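Huriditz snack sorting, fault notes for release 11

Read this before training on the tray task. Part of the Wellow subset has bad finger-width values and should be masked or dropped.

The task uses two hand-held grippers, one per operator side, at a white oval table. Packets go from the tabletop into a hexagonal tray. 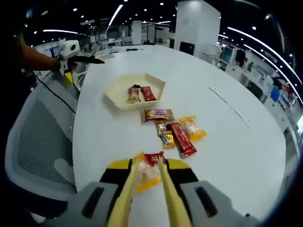
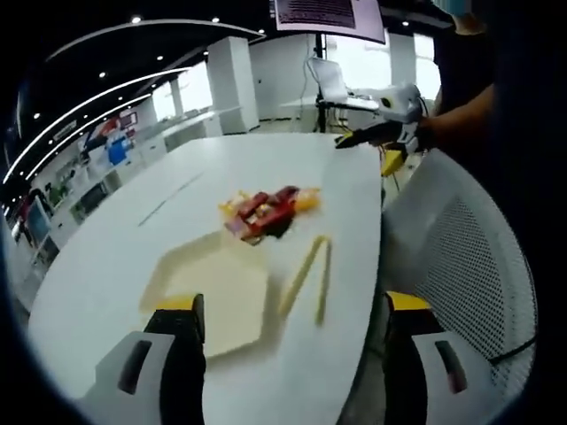 What went wrong

The finger-width reading on one gripper stuck at its last value when the data cable worked loose at the tool end. The logger kept writing that value with fresh timestamps, so the files pass the gap check. Video and pose are fine. Only the width channel is wrong.

We found it when a policy trained on Wellow closed on packets and never opened over the tray. Replaying the source episodes showed fingers moving on video while the width stayed flat.

Affected data

Wellow has 800 episodes. Of these, 100 have a frozen width on the left tool for part or all of the episode. The right tool is not affected. Ellis was recorded with the older cable and has 559 episodes, all of which passed the same check.

Episode IDs are in frozen_width.txt, one per line, with the first bad timestamp. Treat everything after that timestamp as bad until the end of the episode, even if the value moves again. After a reconnect the zero offset can be wrong.

How to load

Set mask_width=True in the Cultorum loader. Masked steps come back as NaN. Loader versions before this release ignore the flag without a warning, so check your version first.

Fix

The cable now has a screw-lock connector and a strain relief on the handle. The logger stops recording if the width packet counter does not advance. Stopped episodes are saved under partial/ and are not in the index.

Known issues

The counter check can trip at startup if the tool is plugged in after the logger. Restart the logger.

Width values estimated from video are planned but not included.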